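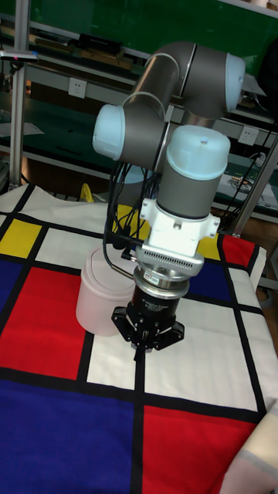

Three-fingered gripper over the patterned cloth, with the pink tub to its left.

Workshop Tips for a Student Robot Arm Club

Last revised 12 September 2022

These notes come from the Gristside tabletop handling project, where club members program an arm to move kitchen containers around a cloth-covered table. They cover the bench, the cloth, the cables and the containers. Programming is covered in a separate handout. Most of the tips will suit any six-axis arm with a finger gripper.

The cloth

A tablecloth changes the job more than new members expect. It slides, it bunches under a fingertip, and it adds height to the table surface. Measure the surface height with the cloth in place, then enter that value as the floor for all motions. Keep the fingertips 3 mm above it until the approach has been checked at slow speed.

Iron the cloth before a session. Fold lines left from storage are tall enough to tip a light cup. Cotton presses flat with steam; polyester blends need a cooler iron and a damp cloth on top.

To stop sliding, put rubber shelf liner between cloth and table. The open-weave kind sold for kitchen drawers works and can be washed in the sink. Double-sided tape holds better but leaves residue. If you use tape, remove the residue with cooking oil, wait a few minutes, then wipe with dish soap and water.

A cloth printed in large color blocks with black lines is useful for setup. A container can be returned to the same corner of the same block after every run without a ruler. Write the start position in the log by color and corner, for example "lower left corner, large red." Be aware that a camera program tuned on a plain white table will usually need new thresholds on a cloth like this. A pale, frosted container is a particular problem, as its sides pick up highlights and can read as white.

Containers

Frosted plastic tubs are cheap and survive drops. They are also slippery. Wash new ones in warm water with dish soap to take off any mold release, and dry them fully. Do not use furniture polish or any silicone spray near them.

An empty tub moves when a finger brushes it. Add dry rice as ballast. The club standard is 130 g for first attempts and 500 g once the grasp is reliable. Rice is better than water for obvious electrical reasons, and better than sand, which gets into finger joints. Tape the lid down on the heavier load.

Measure diameter at the height where the fingers will close. Many tubs taper, and the number printed on the packaging is often the rim. Mark the grasp height with a strip of masking tape while teaching the position, then remove the tape before recorded runs.

For three-finger grasps from above, center the palm over the lid and open the fingers wider than the lid on all sides. Descend vertically. A diagonal approach saves a little time and knocks over a lot of tubs.

Cables

Cables on the outside of an arm need slack at every joint they cross, but loose loops will find the nearest container. Move the wrist by hand or at slow speed through its full range and watch where the loops go at each end. Use hook-and-loop straps instead of zip ties. Straps can be adjusted, and nobody has to bring cutters near a signal cable.

Do not strap a cable tight on both sides of a joint. Fasten it on one link, leave a loop, and fasten it again on the next link. Check the loop with the wrist turned to both limits before you trust it.

Keep the side of the table where the cables hang for items that will not be handled in that run. If this is not possible, program the path so that the cables trail away from the container — usually a matter of starting from the other side.

Brackets and fasteners

Wrist brackets and gripper adapters work loose from repeated stops. Check them at the start of every session with the correct hex key and the arm powered down. Draw a thin paint-pen line across each screw head and onto the part beside it. A broken line means the screw has turned.

Medium-strength threadlocker is enough for metal threads. Keep it off plastic parts, as some plastics crack on contact.

If the bracket has been removed for any reason, teach the tool position again. Do not reuse the old values even if it went back in what looks like the same place.

Shelves and bench

Store flat boards on the shelf behind the table only if the arm cannot reach it at full extension. Test this at slow speed. Papers go on the lower shelves under a weight, or in a binder.

Wipe the table and shelves with a microfiber cloth, slightly damp. Do not use compressed air, which moves crumbs and rice dust into the gripper. For the fingers, a dry soft toothbrush is sufficient. Fingertip pads can be wiped with isopropyl alcohol if the maker allows it.

The log

Each entry records the cloth, the container, the ballast, the speed setting and the result. Number the runs in one continuous series and do not restart it for a new member or a new task. Ours reached 3606 in June. Write failures down in the same detail as successes: which finger touched first, which way the tub went, whether the cloth moved with it.

Closing down

Raise the arm to its parked position, power off, and take the containers off the table. Empty the rice into a sealed jar. Fold the cloth loosely or, if there is space, roll it on a cardboard tube — this also saves the ironing next time.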